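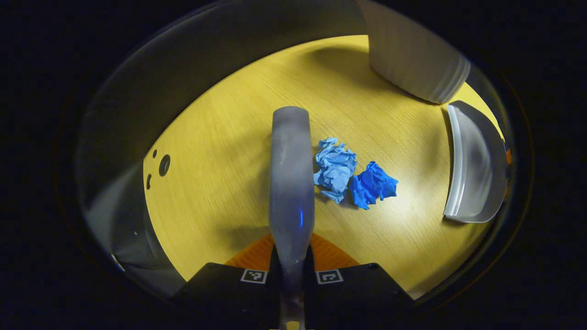

Vurkell on its hand-held gripper kit: markers, pads and a rental price per hour

Zoddale sells the Kakakhel kit as a hand-held gripper with a wide-angle camera, a charging dock and a year of software updates. Grigoris Kalogeropoulos, product lead at Vurkell, the firm that builds it, took questions in March, shortly after the second hardware revision began shipping.

Asked what had changed, he started with the two square markers on the black base. "The software reads finger opening from those. On the first revision they were stickers and people peeled them while cleaning. They are printed into the cover now."

The orange textured pad is a wear part. Kalogeropoulos rates it at 960 hours of use, a figure taken from Vurkell's own bench rig. "Heavy users get less. Anyone handling grit should order spares with the kit."

Soft items remain the usual test for new customers. Crumpled, light material gives little resistance, and an operator who closes too hard learns nothing from the recording. "We tell them to start with wadded things on a plain table," he said. "A bare wood top is fine. Warm light is fine. Glare on a glossy top will cost you marker reads."

Battery life is quoted at over 3 hours. Charging takes 44 minutes in the dock, longer by cable. The pack can be changed without tools, but the session has to be closed first — a limit he expects to remove in firmware.

Justitetti handles rentals, with a minimum of 10 days. Repairs go back to Vurkell either way.

On the question of left-handed use, he was brief. "The grip is symmetrical. The trigger is not. We have a mirrored trigger in testing and I will not give a date for it."

Replacement fingers are sold in pairs and ship with the alignment key.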